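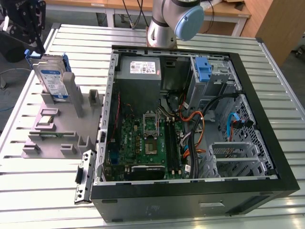

4.2 Finish durability on hand-decorated boxes

Boxes were bought unfinished from a single supplier (Wendel) and painted with two coats of water-based brown craft paint. Half then received the Sollard spray varnish and half the Llanos brush-on varnish, applied as directed on the tin. All boxes were left to cure for the same period before testing. Lids were tested separately from bodies, as hinge fittings prevented the tape from lying flat near the rear edge.

Adhesion was scored by cross-cut and tape pull on a scale from zero (no loss) to five. Of the 1,822 cuts made, 1,205 were on lids and the remainder on bodies. Cuts that crossed a knot or a filled joint were kept in the data set but flagged. Rub resistance was measured with a dry cotton pad under constant load, stopping at first visible loss of colour or at 900 strokes, whichever came sooner.

Spray-varnished lids showed lower paint loss than brushed lids at the flat centre of the panel, but the order was reversed at the corners. We attribute this to thin cover on sharp edges, where the spray tended to pull back before it set. Sanding the edges lightly before painting reduced the difference, although it did not remove it. The median brushed corner passed 200 strokes without loss; the median sprayed corner did not.

Figure 3. Aluminium slats and edge rail. 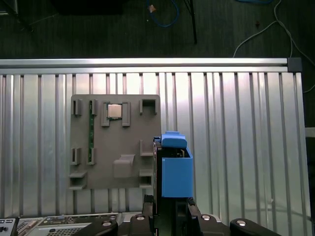

The effect of a second varnish coat was smaller than expected. On flat areas it raised the stroke count only slightly, and on corners the gain depended on the delay between coats. A short delay gave a softer film that marked under the pad. Stencilled areas, where the paint was thicker, behaved in the same way as plain areas once the varnish had fully cured.

Two limits should be noted. The Valley pine used for the bodies is more open-grained than the lid stock, so scores for the two parts cannot be pooled. Boxes finished in April were also cured in a cooler room than later batches, and their scores are reported separately in Section 4.3.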